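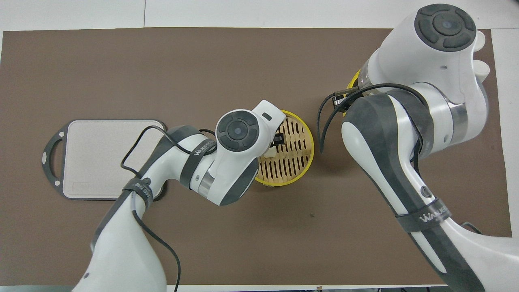 Vadov Kitchen Tabletop Set
README, version 2

Contents

This folder holds the Vadov set, a collection of short recordings of small kitchen jobs done on a tabletop. The jobs are the kind you do before a meal: putting things in a steamer, taking them out again, moving a cutting board out of the way, clearing up. There are 390 recordings in this version. Each one covers a single job.

Maintained by Ashley Kettle. Object list and labels by Tatiana Baláž.
Last updated 10/10/2019

The table

The table has a white top with a large dark brown mat over most of it. Work takes place on the mat. If something ends up on the bare white part, the recording is kept and gets the tag off_mat.

We wipe the mat between sessions and leave it in the same spot. In January we tried a lighter mat and went back to the brown one, so the January recordings are in their own folder, old_mat. Don't mix them with the rest if color matters to you.

Main objects

steamer
Round bamboo steamer with a bright yellow rim and a light tan slatted base. The base has rows of long oval slots. The name covers the basket only. Lids are not part of this set.

board
Rectangular cutting board, light beige-gray in the middle with a dark gray outer edge. One end has a cutout for a handle. There are small round holes in the dark border. Labels give the handle end as left, right, near or far.

small_white, small_black
Small items that go in and out of the steamer. They are labeled by color only. Earlier labels tried to name each item as a food, and two people labeling the same recording often picked different names, so we dropped that.

Jobs

There are 6 job names:

steamer_fill: put one or more small items in the steamer
steamer_empty: take the items out and set them on the mat or the board
steamer_move: shift the steamer to another place on the mat
board_move: shift or turn the board
board_to_steamer: move an item from the board to the steamer
clear: take everything off the mat

A recording that ends before the job is finished is marked partial. It stays under the job that was started.

Files

Each recording has a video file and a text file with the same number. The text file gives the job name, the objects on the table at the start, the objects at the end, and a free note. Notes are short and not always filled in. Numbers run up to 1859 with gaps where recordings were removed, so don't use the highest number as a total.

Known problems

Small items resting on the steamer base can be partly hidden, and their labels are less reliable than the ones for the board.

The word "in" is used for anything inside the rim, including items still being held. If you need to know whether an item was let go, check the end of the recording.

Some notes call the steamer "basket" or "tray". They all mean the same object.

The folder named Holleo has no recordings in it yet. It is for a second table with bowls and cups.

Changes from version 1

Food names replaced by color names. board_turn merged into board_move. Duplicate text files removed.

Corrections can be sent to Ashley with the recording number and the line that needs changing.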